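Splitting long two-arm demonstrations into training segments

Varnura is our set of 2,443 tabletop demonstrations with two arms. Most of them run through several small tasks in a row, and a policy trained on whole recordings tends to blur one task into the next. The steps below show how we cut them up with Pruvo, our labeling script.

1. Resample both arms to the same clock. If the joint streams drift apart by more than 8 milliseconds, drop the recording.

2. Mark every gripper event. Pruvo writes a candidate boundary wherever finger width changes and then holds steady for 100 milliseconds. Keep the left and right lists separate at this stage.

3. Merge the lists. Two events from different arms become one boundary only if both arms are below the speed threshold. Otherwise leave both in – you can delete one later, but a lost boundary is hard to find again.

4. Check the overlaps by hand. These are the stretches where each arm has its own object, and the script gets them wrong most often.

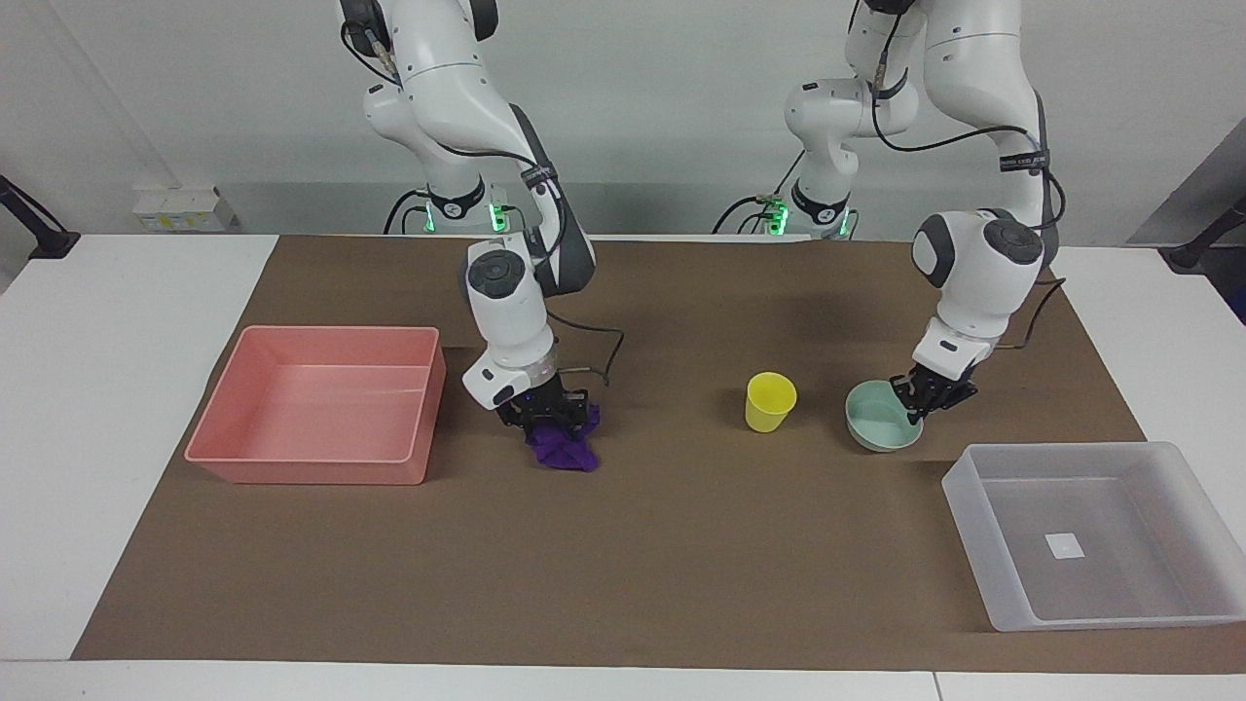 Give overlapping stretches two labels, one per arm, and let the segments end at different times. In our first pass in March we forced a single label on them, and the policy learned to freeze one arm until the other was done. A typical pair is "right: cloth" and "left: bowl rim". Name the object and the part being gripped, and leave the goal out of the label.

5. Train on the segments. We used the Flisteck policy with default settings and stopped once we had over 2,000 clean segments in the training split. Hold out whole recordings, never single segments, or the test score will look better than it should.

If Pruvo reports an empty segment, rerun step 1 on that recording before changing any thresholds.

Last updated 31 October 2024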